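The Great Bathroom Shelf Reckoning

It started with a lid. I was hunting for the cap of my moisturiser one Saturday, on my hands and knees between the loo and the radiator, and I found three other caps belonging to three other things, none of which I could remember owning. I lined them up on the edge of the bath and had what my sister would call a moment.

I should say that I'm not a minimalist. I like stuff. I like a bottle with a nice pump, I like things that smell of figs, and I have never in my life walked past a "two for" sticker without at least slowing down. But our bathroom is the size of a generous wardrobe, there are two adults and a teenager using it, and the windowsill had reached the point where opening the window meant moving eleven products into the sink first. So we just didn't open the window. You can imagine what the ceiling looked like.

I'd been reading about people who clear the whole house in a weekend, and I knew perfectly well that I wasn't going to be one of them. One room, I told myself. One room, a pot of coffee and a budget of 200 pounds, which had to cover shelving, baskets, a tin of paint for the ceiling and lunch.

The first thing I did was ring Radek Kolář, who organises other people's cupboards for a living and who was once kind enough to sort out my mother's spare room without making her cry. I was hoping he'd tell me what to buy. He told me to buy nothing for a fortnight and to get everything out on the kitchen table instead.

"Everything," he said. "The stuff under the sink as well. And the bag of hotel shampoos."

I hadn't mentioned a bag of hotel shampoos. Of course there was one.

So out it all came. It took most of a morning, and the table wasn't big enough, and my daughter came down for cereal, looked at it and went back upstairs. There was a foot soak from before she was born. There were sun creams in every stage of separation. There were four tubes of the same hand cream by Jurkance, all squeezed from the middle, because I'd evidently lost each one behind the next and gone out for another. I love that hand cream, so at least it wasn't wasted, and I've been working through them ever since — one by the bed, one in the car, two in the kitchen.

Radek's system, if you can call it that, is to sort by when you reach for a thing. Morning, evening, once a week, once in a blue moon. I'd always sorted by type, all the hair things together and all the face things together, and it had never occurred to me that this was why I was digging past a deep conditioner every single day to get at my cleanser. The blue moon pile was enormous. Most of it went.

After the fortnight I was allowed to go shopping. I looked at a very smart tiered unit from Halás, in pale oak, and came close to buying it until I thought about what our steam would do to pale oak. Then there were the stackable boxes from Clustent, which I did buy for the cupboard under the sink, and which are brilliant if you're the sort of person who puts lids back on (I'm training myself). For the wall I wanted something you could see through and wipe down in ten seconds. I ended up with a Jumard rack at 32 pounds, plus another for the kitchen because by then I'd got the bug.

My husband put it up with a spirit level and a good deal of sighing. It's 12 centimetres deep, so nothing can hide behind anything else, and that has changed my life more than I'd like to admit. When a bottle's running low, I know. When the teenager has put back an empty, I know that too, and so does she.

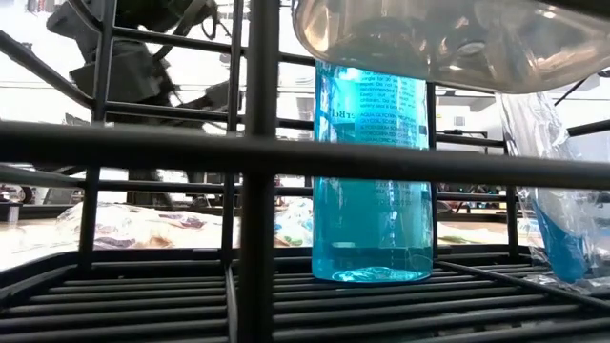 Labels became my next obsession. Once the bottles were out where I could see them, I began reading the backs while I brushed my teeth, and I'm now a terrible bore about glycerin. It's in nearly everything I own, from the posh face stuff to the washing-up liquid. The see-through blue bottle has it too, along with a glycol and something hydrogenated, all in tiny print that I have to hold at arm's length. I'm very fond of a clear bottle these days. You can tell at a glance that there's only a bit of pale blue left in the bottom, and you don't need to shake it, weigh it in your hand or unscrew anything. With the white plastic ones I've taken to writing the month on the base in marker pen. Most of them say September, as that's when I got the pen.

I do decant a few things, mainly cotton wool and the bath salts, though I've stopped short of decanting shampoo. I tried it once with a funnel and I'm still finding it in the grout. Refill pouches are a different matter, and I keep those downstairs now with the loo roll, in a basket with a peg on it.

A word on bags. I used to keep spare bottles in whatever plastic bag they came home in, on the grounds that it stopped them leaking on each other, and I've not quite broken the habit. Radek disapproves. He thinks a bag is where things go to be forgotten, and he may have a point, given the hotel shampoos. But I've had a conditioner burst in a suitcase somewhere over the Alps, and that sort of thing stays with you.

The ceiling got its paint in the end, two coats, with the window wide open.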